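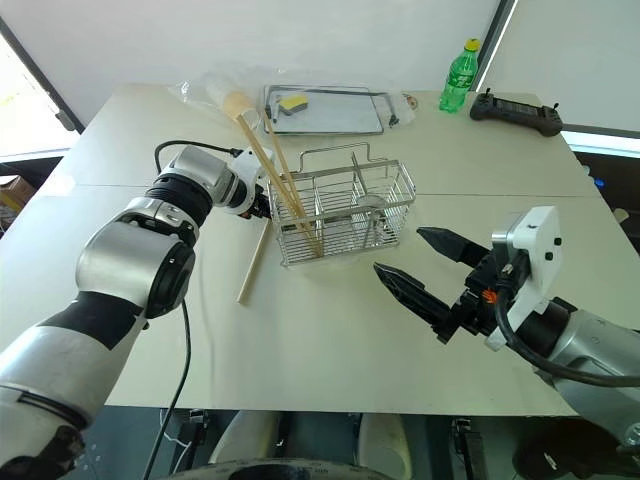

**Figure 3.** Long wooden sticks standing in a wire utensil basket.

### 3.2 Where utensils live between meals

One of the most rewarding parts of this study was seeing how much a household's storage habits say about how it cooks. We had expected drawers to dominate, and in the Pretier apartments they did. In the Konau homes, though, upright storage on the table or counter was the norm, and people talked about it with real affection! A utensil kept standing in the open gets picked up for jobs it was never bought for: stirring paint, propping a window, reaching a jar at the back of a shelf.

We sorted storage into 3 types: closed (drawers and lidded boxes), open flat (trays and racks) and open upright (jars, crocks and baskets, as in Figure 3). The third type turned out to be wonderfully varied. Participants who used it often kept two containers, one for tools in daily use and one for pieces they were fond of but seldom touched. Long-handled items nearly always went upright, even in homes that otherwise favored drawers – the Okafor survey of rental kitchens found the same pattern, and we were delighted to see it hold in owner-occupied homes too.

Length explains part of this. Many older drawers are too short for a long spoon or a pair of cooking chopsticks laid straight, and a diagonal fit wastes space. But habit matters as well. Several participants had moved to kitchens with deep, modern drawers and still kept the old jar by the stove, in the same spot relative to the burners.

We coded each diary entry for reach, meaning whether the cook could get the tool without taking a step. Section 5 returns to this measure and compares it with the Jison diaries, which were collected in August, when more cooking happened outdoors.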